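3.2 Span of control and the delegation of routine decisions
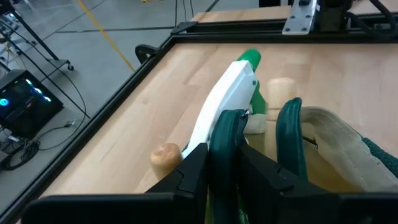 How many people can one supervisor direct before the quality of decisions falls? In the two sites studied, the limit lay at 10 direct reports where tasks differed from person to person, and at 15 where all members of the group did the same work.

The figures come from the Brastport and Moya sites of Testus, a distributor of household goods. Both sites used the same job grades and the same reporting forms, so differences in supervisory load could be traced to the make-up of the groups. Each supervisor kept a log of the decisions referred upwards by staff. Entries were coded separately by Barrios and Villanueva, and disagreements were settled by a second reading of the log. A decision was coded as routine if a written rule already covered it.

Figure 2. Routine decisions referred to the supervisor, by size of group, per 100 log entries. Groups with mixed tasks and groups with uniform tasks are plotted separately.

As Figure 2 shows, referrals of routine decisions rose with group size in both series, but the rise began earlier in the mixed groups. Supervisors of these groups spent more of the shift answering questions on stock transfers and leave cover, and put off work that only they could do. Planning for the following month was the task most often delayed. In the uniform groups, members tended to ask one another first, and the supervisor was approached only when two rules conflicted.

The Moya site introduced the Cloko scheme in March, under which a senior member of each group may approve stock transfers without referral. The scheme did not change the formal span. It removed one class of decision from the supervisor's log, and entries after March are therefore treated as a separate series in the analysis that follows. Approvals made under the scheme were recorded on a different form and are not included in the totals. Section 3.3 considers whether the senior members needed further training to carry out this task.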